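Speaker notes: Buying hand-held grippers without breaking the budget
Talk for the Okik equipment planning meet-up, June 23, 2021

Opening

Good afternoon, and thank you all for coming in after lunch, which I know is a brave thing to do when the word "budget" is in the title. Wait for people to sit down. Say hello to the Skullen crowd at the back, they have come a long way on a slow train.

Start with the confession. When I was first asked to plan the spend for our hand-held grippers at Tultberg, I opened a spreadsheet, typed "gripper" in the first row, put a price beside it and felt very pleased with myself. It was a lovely tidy sheet. It was also wrong in nearly every way a sheet can be wrong, and most of this talk is me going back over it so that yours can be a bit better.

Say early on that I am not an engineer. I look after the money and the cupboard. If somebody asks about training the models, point them towards the afternoon session and move on with a smile.

Slide 1: What are we paying for?

People in finance hear "robot project" and picture an arm bolted to the floor. We have those on the plan too, but the bulk of this year's work is done by people sitting at a table with a gripper in the hand, passing things about. So the first job, when you go to your own finance team, is to get them to see that the line they are approving is for tools that people hold for hours on end. Mention comfort. Mention hands of different sizes (I left this out the first time and had a very fair complaint about it).

Let the picture sit for a moment before talking. Two grippers at one table, a black object held upright in the nearer one, an office chair close by. Then ask the room how many items they would put on the order form for that one spot. Take a few guesses, there is usually a good argument about the chair.

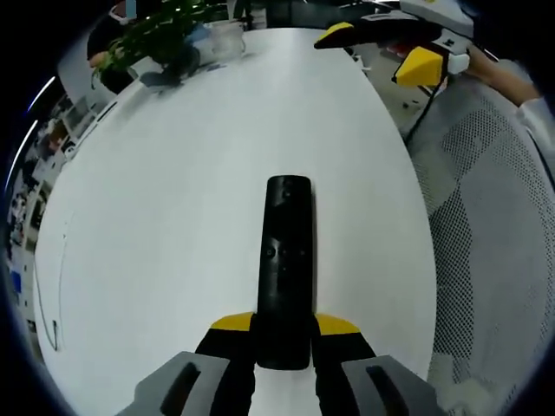
Slide 2: Buy in pairs, plan in pairs

My tidy sheet had grippers as single units. Trouble is, so many of the tasks we wanted needed two of them. Handing over, holding one end while the other is worked on, turning something round. If you order an odd number you will have one sitting in a drawer, and it will be the one that everybody borrows bits from.

So now we budget by the station. A station for us means two grippers, the cables, a stretch of table, a seat that goes up and down, and a small box of things to pick up. Our figure came out at 1724 pounds a station once it was all added together, and I want to be careful here — that is our figure, with our discount and our existing tables, so please don't write it down as gospel. Pause, let them write it down anyway.

The part that surprised our finance people was how much of it had no electronics in it at all. Fingers, tips, pads. These wear, or they get dropped, or somebody takes them off to try something else and puts them in a pocket. We set aside 360 pounds for spares in the first year. I had asked for 100, bless me, and we were through that before the clocks changed in October.

Tell the story about the tips order here if time allows. Short version: we ordered left-hand ones only. Twice.
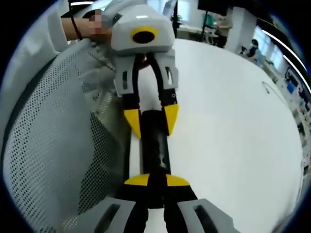 Slide 2, second picture: a black cylindrical object between two grippers over the table.

Give people time with this one, as it makes the case for pairs better than I can. Ask them to look at the tips, four of them in one small task. If you're budgeting for wear, that's the bit to multiply, by stations and then by however many sessions a month you hope to run. The housing will most likely see you through the year. Price the tips as you would price printer paper, as something you simply get through.

Somebody will ask whether it is cheaper to print your own. We tried it with a batch of 20. The material cost next to nothing and the time cost a great deal, and I would now only do it as a stopgap while an order is on its way. Pringle's workshop do it far better than we did and may well disagree with me, so invite them to say so.

Slide 3: The room is on the bill too

Now the bigger one. I'd like to spend a good few minutes here, so don't rush it.

When you plan for equipment you are really planning for a room with people in it. We had costed the tools and quite forgotten the tables, the screens on stands, the sockets and the long runs of cable. Then there's the question of how many people can work side by side before they start bumping elbows. Our first layout looked splendid on paper and had no space behind the chairs.

A few things I'd put on your list before you sign anything:

Table length. Measure with somebody seated and an arm stretched out, as the gripper adds a fair bit of reach.

Light. Long strips and a bright room suit us, and blinds on the windows are worth every penny when the sun gets low.

Screens. If they need to be seen from several seats, put them on stands and cost the stands. I had the screens in one budget and the stands in nobody's.

Cable tidies. Cheap, dull, and always the first thing crossed off. Please keep them in.

Things to handle. Set a small sum by for ordinary objects, and let the people doing the work choose them. They will come back with odd shopping and it will be right.

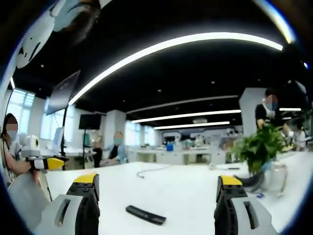 Slide 3: the long table, with people at work across the room.

Point out the plain things with this one up: cables across the tabletop, screens on stands, blinds at the windows, people at more than one table. Every one of those is a row on the sheet. I like to ask the finance folk in the audience to pick something in the room and tell me which budget it would come from at their place. The plant usually starts a lively chat. (Ours would go under "sundries", and I will defend it to the end.)

Slide 4: How to ask for the money

Keep this one brisk, as they'll be wanting tea.

Ask in two stages. We went in for two stations first and ran them for a season, then came back with real numbers on wear and breakages. Finance were much kinder the second time, partly as we'd spent what we said we would and partly as we owned up to the spares.

Put people's time on the same page as the kit. Setting up, wiping down, checking the tips before each session. If it lives in a separate document it gets forgotten, and then somebody is doing it in their lunch hour.

Keep something back. I won't give a percentage, every time I do it gets quoted at me in a meeting a year later. Enough that a lost box of fingers doesn't need a form with four signatures.

And do ask suppliers how long spares take to arrive, and whether they will still be sold in three years' time. Skullen got a straight answer to that by ringing up and asking, whereas I sent two emails and waited a month.

Questions

Likely ones: leasing or buying (we bought, happy to talk about why over tea), second-hand kit (yes for tables and chairs, wary of the rest), and whether the sheet can be shared. It can. The new version, with the left-hand and right-hand tips on separate rows, is with the Okik handouts by the door.

Thank the hosts and remind everyone to bring their cups back.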